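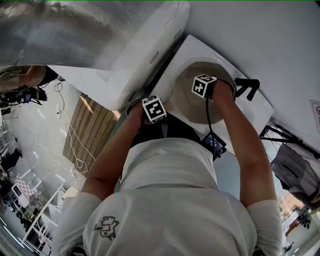 Workshop notes
August
By the Flundlow build desk

The washbasin build is under way, and we could not be happier with how it's going! The Iltside shared workshop gave us a corner with a working sink, and the goal is simple enough to say: teach a pair of homemade grippers to scrub a bowl clean. Our parts budget was 3,000 dollars, most of it already spent on cable and fingers.

Saturday was all about the grip. We tried 2 finger shapes, and the softer pads won easily — they give a little when they close, so a round handle doesn't spin.
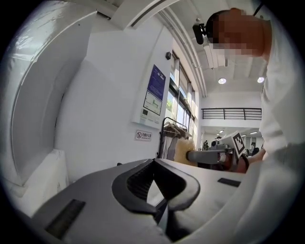
Gripper, marker block and a fluffy beige brush head.

Next up is anything rough or crumbly, the sort of thing that sheds when you squeeze it. Hard jaws chew it up, soft ones need a steady hand on the trigger.
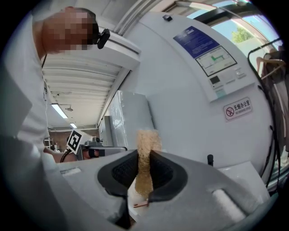 We want 93 good runs before touching the software again, and each one gets 30 seconds. If you have spare mesh for finger linings, please drop it in the Flundlow bin by the door — any color is fine.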